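Revestimento dos dedos da garra se desfazendo: trocar, recobrir ou deixar como está?

Fórum > Manutenção > Garras e ferramentas de punho

bancada_dois

Boa tarde. Tenho uma célula pequena, um braço com garra paralela de dois dedos e câmera no punho, que pega louça rasa em cima de uma bancada de quartzo polido e passa para uma bandeja. Os dedos são da Grolitz, escuros, com uma camada emborrachada por cima de uma base amarelada. A camada começou a soltar na aresta de cima dos dois dedos. No começo era uma lasquinha, agora virou uma borda desfiada, e a base aparece numa tira comprida.

O fornecedor, a Lustard, diz que é "desgaste normal" e me ofereceu um par novo. Também ofereceu um kit de recobrimento que, pela descrição, é uma borracha líquida de passar com pincel. Não acreditei muito em nenhuma das duas coisas. O par original durou 827 ciclos até a primeira lasca (tenho o contador, não é chute), e no catálogo a vida útil vem como "longa", sem número nenhum ao lado. Quando perguntei quanto é longa, mudaram de assunto.

O que já fiz: limpei com pano e álcool isopropílico, aparei um fiapo com estilete e conferi se os dedos fecham paralelos com um calibre de lâminas. Fecham. A força de fechamento está no valor que veio de fábrica, não mexi.

O que me incomoda é que a garra continua pegando. De vez em quando o prato gira um pouco na mão, mas já girava antes, acho. Então fico sem saber se estou diante de um problema ou de um orçamento.

Dúvidas: alguém já recobriu esses dedos e teve resultado que preste? E por que gastaria na aresta de cima, se o contato com a peça é na face?

pincel_seco

Recobri uma vez. Não recomendo, mas vou contar como foi, porque vai aparecer gente dizendo que é simples.

O kit que a Lustard vende eu não usei, usei o da Charbonneau, que pelo cheiro e pela textura me pareceu a mesma família de produto. Posso estar enganado. As instruções cabem no verso da lata e dizem para desengordurar, aplicar, esperar. Faltou dizer que o que sobrou da camada velha tem que sair inteiro. Eu deixei a parte que parecia boa, lixei só a transição e passei por cima. Ficou bonito no primeiro dia. Depois o novo descolou exatamente na emenda com o velho e levou junto um pedaço que estava firme.

Na segunda tentativa tirei tudo. Deu trabalho:

Desmontar os dedos do suporte e marcar qual é o esquerdo e qual é o direito, por dentro, com punção. Caneta some no solvente.
Raspar a camada velha com espátula plástica. Se usar metal, vai riscar a base.
Lixar a base com grão médio, limpar, deixar secar de um dia para o outro.
Aplicar 2 demãos finas. Com uma grossa só, escorre para a ponta e forma uma gota.
Esperar 16 horas antes de remontar. A lata dizia menos. Quando segui a lata, ficou marca do primeiro prato no revestimento.
Medir de novo a abertura, com a garra fechada e aberta.

Esse último item é o que pega. A camada feita à mão nunca sai com a mesma espessura nos dois dedos, e aí o centro da garra anda para um lado. Pode ser pouco. Num prato com pé embaixo, em que a borda fica no ar, um desvio pequeno já faz um dedo encostar antes do outro e empurrar a peça em cima da pedra em vez de fechar nela. Tive que refazer o ponto central no controlador.

Durou mais que o conserto malfeito e menos que o dedo original. Se você somar as horas, o par novo sai mais barato. E olha que eu não gosto de dar razão a vendedor.

fuso_torto

Compra o novo e pronto. Peça de desgaste é para desgastar. Aqui trocamos todos os anos em setembro, gastos ou não, e nunca tivemos dor de cabeça.

pincel_seco

Trocar por calendário sem olhar a peça é jogar dedo bom fora metade das vezes. Mas cada um sabe do seu caixa.

fuso_torto

Metade de onde? Mediu?

pincel_seco

Não medi. Você também não mediu os que jogou fora.

regua_e_prumo

Antes de comprar qualquer coisa eu olharia para a segunda pergunta, que ninguém respondeu. Se a face de contato está inteira e quem se desfaz é a aresta, a pega não é a causa. Alguma coisa está raspando ali, e o par novo vai terminar igual ao velho. Os candidatos, na ordem em que eu procuraria:

1. Aproximação rasante demais. Em peça baixa, muita gente inclina o punho e entra quase deitado para alcançar a borda. Com o dedo nessa posição, a aresta que passa rente à bancada, ou rente ao aro do prato, depende de como o dedo foi montado. "De cima" no desenho pode ser "de baixo" no trabalho. Confira com a garra na pose real de pega, não na pose de repouso.

2. O pé do prato. Se o prato tem base mais estreita que a borda, existe um vão embaixo. O dedo entra nesse vão e, na hora de subir, a aresta sobe arrastando por baixo da borda. É um raspão curto, repetido todo ciclo, sempre no mesmo lugar. A borda lascada em tira, e não em manchas soltas, combina com isso. Combinar não é provar.

3. Altura da bancada ensinada errada. Quartzo polido é ruim para esse tipo de aferição. Se a altura foi tirada pela câmera de punho, eu desconfiaria dela. Superfície que espelha a sala engana sensor de profundidade, que em certos ângulos devolve a distância do reflexo ou não devolve nada. Cortina clara refletida no tampo, brilho de lâmpada, pé de tripé, tudo isso vira sujeira na leitura. Faça a aferição por toque, com ponta de medição, em 4 cantos da área de trabalho. Se os valores não baterem entre si, a bancada está fora de nível e não há câmera que resolva.

4. Limpeza. Você passa álcool isopropílico nos dedos. Com que frequência? Há borracha que aguenta e há borracha que resseca e fica quebradiça na quina, que é onde a camada é mais fina. A Grolitz não publica a composição, pelo menos não no manual que eu tenho. Pergunte por escrito. Se responderem por telefone, peça por escrito assim mesmo.

Um teste barato: cole uma tira de fita crepe na aresta de cada dedo, pinte a fita com marcador de apagar e rode alguns ciclos devagar. Tire a fita e veja onde a tinta sumiu. Se sumiu só na aresta, é raspão, e o ponto da marca diz se foi na pedra ou no prato. Se a fita sair intacta, eu errei e o caso é químico ou de lote ruim. Só não deixe a fita na face de contato, porque ela muda o atrito e aí você não testou nada.

Sobre recobrir, concordo com pincel_seco quanto à espessura. Sobre a capa removível da Gekovholm, que alguém sempre sugere nesta altura da conversa: usei, serve em dedo reto, e em dedo afilado ela escorrega para a frente. Não paguei para descobrir por quê.

Enquanto não resolver, eu cortaria os fiapos soltos rente, sem puxar, e acompanharia se a tira clara avança para a face. Enquanto ficar na aresta, a pega não deve piorar. Se chegar na face, pare de usar com louça.

bancada_dois

Obrigado pelas respostas, inclusive a curta.

Fiz o teste da fita. A tinta sumiu na aresta dos dois dedos e ficou quase toda na face. Então raspa. Ainda não sei dizer se é no tampo ou por baixo da borda do prato, porque a marca ficou comprida e pega as duas alturas. Vou repetir com o prato em cima de um calço fino, para separar uma coisa da outra.

A altura do tampo tinha sido tirada pela câmera mesmo, por quem instalou. Refiz por toque e os cantos bateram entre si, mas o valor não batia com o que estava no controlador. A pedra estava cadastrada mais baixa do que é. Perguntei à Lustard se a instalação incluía essa conferência e me responderam com o link do catálogo, o que eu já esperava.

Quanto ao álcool, eu passava no fim de cada turno. Parei, e por ora uso pano úmido. Se a composição vier por escrito eu posto.

Também marquei os dedos por dentro com punção, antes de desmontar qualquer coisa. O direito tem a ponta mais irregular que o esquerdo, e quero saber se isso acompanha o dedo ou acompanha o lado, então vou inverter os dois no suporte por um tempo. Continuo sem comprar o par novo e sem acreditar na borracha de pincel. O próximo passo é subir um pouco a pose de aproximação e trabalhar com o prato no mesmo lugar, com a bandeja branca atrás, para não mudar duas coisas de uma vez.

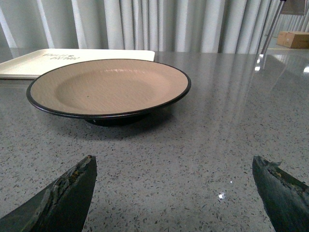 Se a tira amarelada parar de crescer com a altura corrigida, fico com esses dedos até acabarem de vez, e volto aqui com o número do contador.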